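3.2 Spoons, pinches and other units

The second part of the survey asked respondents to tell us how much spice they put in a dish. We had expected this to be the easy part. Of the 1053 households that returned a booklet, most answered in spoons, a good many in pinches, and a stubborn minority in words such as "enough." The coding manual (Andrade's, revised in October after a long argument over what a "shake" was) allows for all of these, although "enough" had to be given a code of its own and is left out of the averages.

The trouble with a spoon is that it sounds like a measurement. When we asked households in Wusomthorpe to bring the spoon they had in mind to the follow-up visit, the teaspoons that arrived ranged from a proper measuring spoon to something better suited to serving potatoes. Respondents in Urkorside did a little better, mainly because a local shop had once given away measuring sets with flour. Earlier work on home cooking has tended to treat the spoon as a fixed quantity and move on. We understand the temptation.

Containers complicate matters further. A cook who tips powder from an open packet can see what is leaving it. A cook who uses a shaker or dispenser tends to count actions instead, and reports "two goes" or "a couple of presses" with great confidence. Figure 4 shows a container of the second sort, with a push button on the cap. Respondents who owned dispensers of any kind were the most certain of their answers and the least consistent from one visit to the next. Asked to repeat the amount they used in a stew, they missed their own first figure by more than the packet users did, and several blamed the stew. 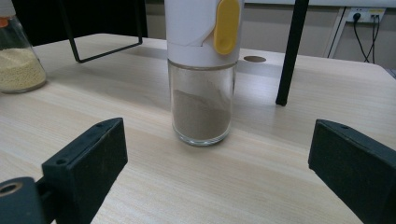 Figure 4. Spice dispenser with a white plastic cap, yellow push button and clear glass body, partly filled with a light brown powder.

3.3 What people thought they had

Before each visit, respondents wrote down the ground spices they believed were in the kitchen. We then went through the cupboard together. Memory was good for the front row and poor for everything behind it. Cinnamon was nearly always remembered. Ground cloves were nearly always a surprise, and allspice was twice taken for an accusation.

Duplicates were common. Roughly 70 percent of the kitchens we visited held at least two containers of the same spice, usually with the older one still in use and the newer one unopened. The usual explanation was that the household had run out, or had been sure it had. One respondent in Dremness owned 10 jars of paprika and described herself as someone who did not much care for it.

We follow Wuyts in calling these "insurance purchases," though the term suggests more planning than we observed. For the analysis in Section 4, duplicates of the same spice were added together and treated as a single stock. Blends were kept apart, as no two households agreed on what was in them.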